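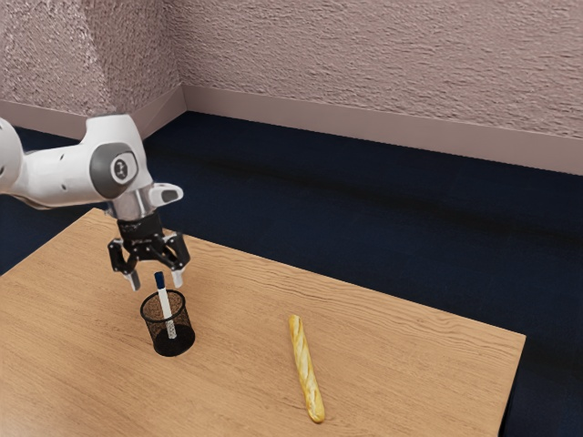
Niederschrift über die ordentliche Mitgliederversammlung der Wassergenossenschaft Burent

Ort: Gemeindesaal Burent, kleiner Saal
Beginn: 20 Uhr
Anwesend: der Vorstand sowie die stimmberechtigten Mitglieder laut Anwesenheitsliste (Anlage 1)

TOP 1 Eröffnung und Feststellung der Beschlussfähigkeit
Der Vorsitz eröffnet die Versammlung und stellt fest, dass form- und fristgerecht eingeladen wurde. Die Beschlussfähigkeit ist gegeben. Die Tagesordnung wird ohne Änderung angenommen.

TOP 2 Genehmigung der letzten Niederschrift
Die Niederschrift wird mit einer Berichtigung genehmigt: Unter TOP 5 muss es »Quellfassung Zotine« heißen.

TOP 3 Bericht des Vorstands
Der Hochbehälter wurde im Frühjahr gereinigt. Die Untersuchung der Wasserproben ergab keine Beanstandungen. An der Leitung zum Ortsteil Zotine traten zwei Rohrbrüche auf, die durch die Firma Munteanu behoben wurden. Die Rechnung für den zweiten Einsatz liegt noch nicht vor.

TOP 4 Kassenbericht und Entlastung
Das Geschäftsjahr schließt mit einem Überschuss von 2.361 Euro. Die Kassenprüfung hat die Belege vollständig vorgefunden. Auf Antrag wird der Vorstand bei Enthaltung der Betroffenen entlastet.

TOP 5 Austausch der Schieber im Abschnitt Skundent
Der Vorstand schlägt vor, die beiden Schieber unterhalb der Abzweigung Skundent zu ersetzen. Das Angebot der Firma Munteanu beläuft sich auf 900 Euro je Schieber, ohne Erdarbeiten. Aus der Versammlung wird angeregt, ein Vergleichsangebot einzuholen. Nach Aussprache ergeht folgender Beschluss: Der Austausch wird durchgeführt – die Vergabe erfolgt nach Vorlage eines zweiten Angebots durch den Vorstand. Der Beschluss wird einstimmig gefasst.

TOP 6 Verschiedenes
Die Ablesung der Wasserzähler erfolgt wie bisher im Dezember. Ein Mitglied weist auf den verwachsenen Zugang zur Quellfassung hin. Der Vorstand nimmt den Hinweis auf.

Ende der Versammlung: 21.40 Uhr

Für die Richtigkeit: die Schriftführung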